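Die Schublade der guten Vorsätze

Im Februar habe ich mir geschworen, den Flur aufzuräumen. Inzwischen hat die Kommode eine Schublade, in die alles wandert, was in keine andere darf. Wolle zum Beispiel. Ich stricke nicht. Sylvie behauptet, ich hätte einmal damit angefangen, und sie hat leider ein gutes Gedächtnis.

Dazu kommt die Fusselrolle, weiß, mit Deckel und einem Loch zum Aufhängen im Griff. Aufgehängt wurde sie in dieser Wohnung noch nie.
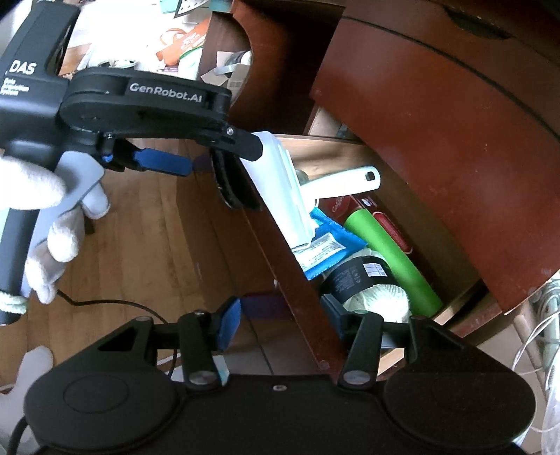
Was bleiben darf

Die Wolle bleibt, aus Trotz. Die Fusselrolle kommt an einen Haken neben der Tür, sobald ich einen Haken habe. Im Keller liegen rund 400 Schrauben, aber natürlich kein einziger Haken. Yaqin will mir einen mitbringen. Bis dahin geht die Schublade wieder zu.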